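Print this page | E-mail to a friend

Desk Swap Season Is Open Again

August 31, 2024

If you missed the January round, good news: the Prikstead Desk Swap is back, and sign-up has already passed 60 people! The idea is simple. You trade workspaces with another member for one afternoon, do your usual writing or bookkeeping or homework there, and leave a short note about what it was like.

Hagos Kassa, who started the whole thing with 15 friends from the Llanos Street library, still reads every note that comes in. His favorite so far came from a poet who spent four hours at an accountant's table and went home with two finished poems and a strong urge to buy folders.

I tried it myself last winter and loved it. You notice how another person arranges a day — where the good light falls, what they like to look at when they're stuck, which drawer sticks. I moved my own lamp the same night, and it has stayed there.
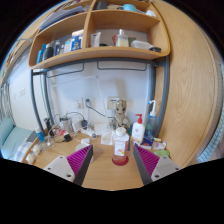 A Groot-like figurine keeps company with a bottle of pink liquid on a wooden desk.

New this fall, Ghislain MacDonald is matching people by working hours, so early birds won't get stuck with a night owl's schedule. Write to him at the Fakon Room front desk by the 16th, and please say if you need a chair with arms.

We use cookies to remember your newsletter settings. Accept | Manage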